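The Pre-Tied Bow Tie and Other Things We Keep in Trays
Speaker notes, Menaka Wijesinghe, afternoon slot, Trulldale costume and wardrobe meetup

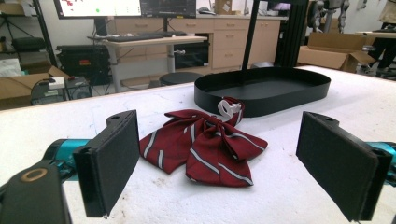
Start slow. People will still be coming in from the coffee.

I was asked to talk about storing small accessories, and the title in the program says "solutions." I didn't write that. I have been in charge of the accessory shelves at Trulldale for 12 years and I don't have solutions. I have a few things that work most of the time and a long list of products I regret buying.

Ask for hands: who here has a drawer of bow ties? Who knows how many of them still clip? Wait for the laugh. If there isn't one, move on.

PART 1. WHY BOW TIES

Small, cheap, everyone thinks they look after themselves. A jacket gets a hanger and a label. A burgundy bow tie with a diagonal stripe gets dropped on the nearest table at the end of the night, crumpled, elastic going one way and lobes going the other.

The pre-tied kind is worse than the self-tie kind in this respect. A self-tie opens out flat and you can press it. A pre-tied one has a knot in the middle that somebody at a factory decided on, and if a lobe gets folded over on itself and stays that way all winter, good luck. I have steamed them. I have put them under books. Vasanthi Herath swears by a warm towel and I have seen her results and I remain unconvinced.

(Vasanthi is in the room. Be nice.)

PART 2. THE THINGS PEOPLE SELL YOU

Hold up the Stornodeo divider box. Twenty-odd little square cells. Looks wonderful in the catalog. Every cell is too small for a bow tie unless you fold it in half, and folding it in half is the exact thing we're trying to stop. Fine for cufflinks. I kept it for cufflinks.

Next, the hanging organizer with clear pockets. I'll say this for it, you can see what you have. But the elastic straps come out of the pockets and hook each other, and you pull out one tie and get 4.

Then rolled storage. Somebody always asks about rolling. Rolling is for neckties. Please don't roll a bow tie.

Mention price here. I added up what we'd spent on organizers before I put a stop to it and the total was 1,211 dollars. Pause. Most of that is now in a closet, organizing nothing.

PART 3. THE TRAY

What we use now is a shallow tray with low sides. Ours are a mix, but the black oval ones are the ones people reach for. You lay the tie flat, lobes out to the sides, strap tucked behind. One layer. When the tray is full you get another tray.

I know how this sounds. I was sceptical myself when Karthik Kumarasinghe brought the first one in, and part of me still is, for these reasons:

Dust. An open tray collects it. Matte black shows every bit of lint.
Space. Flat storage eats shelf. We have 300 small accessories and we do not have shelf for 300 things lying down.
People. A tray looks like a place to put anything. I have taken out safety pins, a sandwich receipt, and a mouth guard.

So we only tray what's in the current show. Everything else goes in envelopes, flat, with the color and the strap type written on the front.

PART 4. STRAPS AND CLIPS

This is the part I care about, and I always run out of time before I get to it. Watch the clock.

The fabric outlives the elastic. White elastic goes yellow, then it goes slack, and then the clip slides and the actor is on stage with a bow tie under one ear. Check by pulling gently and letting go. If it comes back lazy, replace it. Don't tie a knot in it to shorten it. I can always tell, and so can the actor's neck.

Fasten the clip before you put it away. Some people say this stretches the elastic. I've tried it both ways for years and can't see a difference, but an open clip will catch on striped satin and pull a thread.

Menaka Gamage keeps a Bomby tin of spare clips in her apron. Copy her.

PART 5. THE TABLE

Short. Wipe the table. A white table gets scuffed and stained like any other, and people assume an old mark is a dry mark. Lay a clean cloth down first if the piece is pale. With burgundy you can get away with more, so people do, and then they do it with the ivory ones.

QUESTIONS

Likely ones:
Moths? Wool, yes. Most of our bow ties aren't wool.
Do you wash them? Spot clean. I don't trust what the glue in the knot will do.
What about the Talukder storage system? I've been quoted for it twice. Kumudini Roy has it at her shop and can tell you what she thinks during the break. I'd ask her out of earshot of the sponsors.

Leave the sample tray on the front table. Count the ties before and after.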